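Print this page | E-mail this page

Search this site Go

About Sopacua

Sopacua is a small testing shop for robot hands, arms, cameras and the controllers that run them. We don't build any of these and we don't sell them. Companies and university labs send us what they are thinking of using, and we try the candidates on the same jobs and write up what we saw.

Suryani Liew started the company after eight years of buying grippers for packing lines. Amirul Wattimena joined in the first June and set up the simulation side, where most comparisons now begin. A simulated trial costs little, and a bad finger setting can't damage anything.

How we compare

Every candidate gets the same table and the same objects. One of our standard layouts has a brown bowl with a small red object in it and a flat green square pad close by. The rest of the white tabletop is left clear. We run the layout with one hand, change the hand or the controller, and run it again.
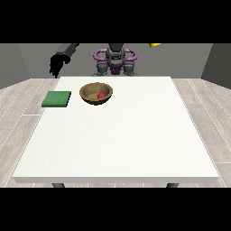
Amirul Wattimena says the controller matters more than most customers expect, and that he would take a plain hand with a good controller over a fancy hand with a slow one. Suryani doesn't fully agree, and both opinions tend to end up in our reports.

A full comparison is 900 runs for each hand and controller pair. We keep every run, including the ones that go wrong in the first second, and customers get the whole set along with the report. Our last big job set the Jurunau hand against the Saker, both on the same arm. The Saker closed faster. The Jurunau dropped fewer objects, 111 against 246, and the customer went with it.

Bowls get a lot of our time. A rim is a hard thing for a curved finger to come down on, and small errors in the arm's position show up there first. We also look at the approach on its own – the angle of the forearm, how early the fingers open, and whether the hand blocks the camera's view of the object.

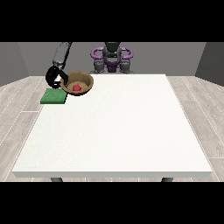 Simulated bowl layout, with the gripper at the left rim.

After simulation, the best two candidates go to the bench for trials with real hardware. Our bench controller is a Flomalau, but we can run yours if you send it with its cables and manual.

Visiting and contact

Visitors are welcome on Thursday afternoons. Please write first so that we can have a bench free. If you are sending equipment, put your name and a return address inside the box as well as on it.

Print this page | E-mail this page

This site uses cookies to remember your settings. By continuing to use the site you accept our use of cookies. OK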